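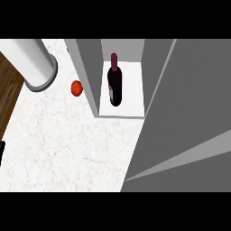
sim kitchen, top view - wine bottle in the open compartment, tomato on the counter

Forum > Teleoperation and Teaching > Demonstrations

New posts Search Members Log in

Wine bottle task: drive it remotely or move the arm by hand?

stikent_steve
OK so I've been recording demos for the bottle task in the sim kitchen for most of the week and I'd love some opinions before I do any more. The task is simple enough on paper: get the bottle out of the gray compartment and stand it on the marble. Leave the tomato alone. I'm driving with a handheld controller and I have 383 demos saved, and when I watch them back I kind of hate them. I slow way down at the cabinet side, I creep in, I back out, I creep in again. The policy I trained on them does exactly the same thing! It hovers by the side panel like it forgot its keys.

We also have the real arm at work and you can just grab it and move it through the motion. Tempted to throw my sim demos out and do everything that way. Thoughts?

marblehead
Don't throw them out. Trim them. I had the same hesitation problem with a drawer task and cutting the pauses fixed most of it. Anything where the arm sits still for longer than half a second and the gripper isn't opening or closing, gone.

Jonthorpe
I'd go the other way and say hand guiding, every time. When I've got my hands on the arm I can feel where it wants to go, and my demos come out in one smooth move. With a controller I'm thinking about the controller. I did 17 by hand one afternoon in February and they trained better than anything I'd driven remotely all winter.

marblehead
17 demos with the bottle in the same spot every time, or did you move it? That matters a lot.

Jonthorpe
Mostly the same spot. Fine, fair point. I still think they were better demos.

tondon_k
Problem with hand guiding is that your own arms and shoulders are in the camera view. If you're training from images you end up replaying the whole thing afterward with nobody standing there, and then half the grasps miss by a hair and you're sorting those out all evening. In sim you don't have any of that - what the camera sees is what the policy gets.

Also Steve, is that the view you drive from? From that high up I can't judge how tall the bottle is at all. I'd be creeping in too.

stikent_steve
Ha, yes, that's the view I've been driving from. I picked it so I could see down into the compartment and keep the tomato in sight at the same time. The tomato is right by the compartment on the left, so if I swing out wide on that side I'm worried about it the whole way.

Aurelio Sotomayor
Add a second view, low and from the front, and put it next to this one while you drive. Keep recording whichever cameras the policy is going to use, the driving view can be something else entirely. I run 5 views for my own task and only two of them get saved. My wife says my desk looks like a security office.

For the approach, I'd come in over the white shelf with the gripper already open to the width you want. If you're adjusting the opening while you're inside, that's where the dithering comes from, at least for me.

marblehead
Careful with that one. If the person driving can see things the policy can't, you get demos the policy has no way to copy. I'd drive from the same cameras you train on, even if it's annoying.

Aurelio Sotomayor
I hear this a lot and I don't buy it for a bottle standing upright on a bare shelf. If it was hidden behind something, sure. This one's right out in the open.

marblehead
Agree to disagree then. I'd want to see both trained before I said it was harmless.

Jonthorpe
Can I ask the dumb question, do you need the tomato? If it's making you nervous, take it out, get clean demos, put it back later.

stikent_steve
Not dumb, but I want it in. The follow-up task is picking up the tomato, and I'd like the bottle policy to have seen it. I might shift it down toward the open part of the counter for some of the runs.

tondon_k
Do that. And move the bottle around on the shelf too, please, or you'll be back here in a week.

stikent_steve
Update, 07/12/2024. Trimmed the old demos like marblehead said and did a fresh batch with a low front view next to the high one (sorry marblehead). I'm at 683 total now. The new ones are much quicker to drive and a lot nicer to watch. Training tonight, and I'll post how it does. Haven't touched the real arm yet but Jonthorpe, I'm going to try your way on Monday and see what my shoulders think.

Jonthorpe
Put the arm at elbow height first! Mine was too low and I paid for it.

Related threads
Bíró controller drifts when I let go of the stick
Trimming pauses: how short is too short?
Hand guiding with two people, who holds the wrist?
Opening width for bottles and jars
Replaying demos after moving the camera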